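08/01/2021

Back in the office, then. I had a perfectly good table at home, with a window and a radiator beside it, and I have swapped it for a desk on carpet tiles because a leaflet told everyone at Anach that we would "feel the benefit". I have been there all week and am still waiting to feel it.

The leaflet came from Trornis, the firm that was paid to plan the new layout. It has seven pages and a great deal of white space. The word "flow" comes up on nearly every one. I read it on the bus this morning, the whole thing, so that I could be fair to it. As far as I can make out, flow means that the cupboards have been moved away from the people who use them and the printer has been moved close to the people who don't. I asked whether anybody had watched us work before drawing the plan and was told there had been a survey. I don't remember a survey. I may have deleted it.

Got in early and found my tray of papers on someone else's desk again. Moved it back. Someone had also been through the stationery drawer and sorted it by size, so the staples are now with the drawing pins and the rubber bands are in with the stamps. I suppose it looks tidy. I needed a treasury tag and it took me most of a cup of tea to find one.

The chairs are supposed to be the great improvement. There are 32 new ones on order from Kamolrat and they have been on order since June, when we were shown a drawing. The bill has been paid, which I know for certain as I typed the sum in myself: 3,307 pounds, with delivery on top. I have my doubts that there is a chair anywhere with our name on it. I said so at the time and was told I was being gloomy. In the meantime we have the old black ones, and there is nothing wrong with them apart from the squeak, and mine pulls to the left like a bad shopping trolley. I'd keep it if they let me. The drawing showed a thing with a mesh back and no arms, and I want arms.

Lunch at my desk: cheese and pickle, one satsuma, the last of the Christmas shortbread. The kitchen kettle has been replaced by a tap that gives hot water at once. Everyone is very taken with it. I had two cups from it and both tasted of tap. I'll take in my own little kettle next week and see who complains.

Rain most of the afternoon, so no walk. I went round the floor once to stretch my back and to see what had become of the clear desk rule. It was announced with some force before Christmas: nothing to be left on a table that isn't being used, all leads to be kept off the floor, every bottle and cup to go home with its owner. There was even a page on leads in the Trornis leaflet, with a drawing of a tidy coil. I give rules like that a week. I was being generous.

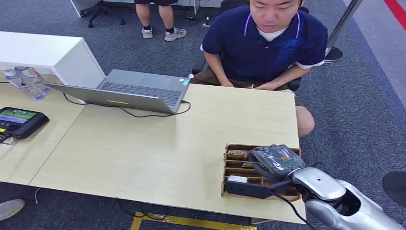 A power strip on the carpet and thin black cords wandering off from it, which is what we had before anybody was paid to think about it. One water bottle lying on its side with a bit of crumpled plastic next to it. I don't blame a soul. If you work at a table all day with a laptop open you need power and you need a drink, and the leads have to go somewhere. A leaflet can't hold them up. I will say the wooden tables are pleasant enough, a nice light colour, and the white cabinet pushed up against the corner gives you somewhere flat to put things down, though I'm sure that is against some page or other.

What I would like to know is who goes round and checks. The rule says "regular walks" by the Ratport people, who do the cleaning now, but their contract is for cleaning and I'd be surprised if they wanted to tell grown adults off about cups. I wouldn't.

I also got it wrong about one thing and should put that down. I was sure the blinds would never be mended and they have been, all along the street side, and they go up and down without coming off in your hand. That is an honest improvement. It wasn't in the leaflet.

Left a bit before six. The bus was late and the heating on it was off. There's a message about a "feedback session" on the layout, to be held in the big room, with fruit. I have written out my points on a card: the printer, the cupboards, the tap, the whereabouts of our chairs. I don't expect to be asked for it but I've put it in my bag.

Postage book still out by 178 pence. I've been through it twice and the mistake is in December somewhere. Will look again tomorrow with better light. Need to buy pickle, light bulbs and a plug for the little kettle, as the old one has a crack in it.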